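Minutes of the April review meeting, Tretemik handheld gripper kit

Present: Remo Grabner (chair), Paula Mocanu (minutes), the Skatelik workroom team, and two guests from Padard who were kind enough to stay to the end.

The minutes of the previous meeting were accepted, with thanks, after the spelling of Palamarchuk was put right in item 2.

1. The kit on trial
Remo opened by saying how pleased he was with the way everyone had taken to the pair of grippers, and he went over the offer again for those who had missed it. The kit is two handheld grippers with their marker plates and cables, and the supplier would give us five weeks' support by phone. The price quoted is 2,922 for the set, with training extra. We have been using it for sorting clothing and small household things at the table, gloves and basket included, and the target of 200 recordings was met with a little time to spare, which cheered us all up.
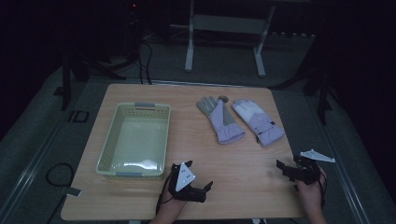
Paula felt that the cables were still the weak point, and that she would gladly pay a bit more for a longer pair, as her wrists get tired when she has to work around them. Several people agreed warmly, and there was a good long talk about handle sizes, which we did not settle.

2. Palamarchuk's offer
Their kit is cheaper by roughly 200, but the spare fingers are sold separately. Padard's guests thought delivery might be slow.

3. Decisions
Keep the Tretemik kit on trial for another month. Remo to ask about longer cables and a smaller handle. Paula to get Palamarchuk's price for spares in writing.

The meeting closed at 4:40 p.m.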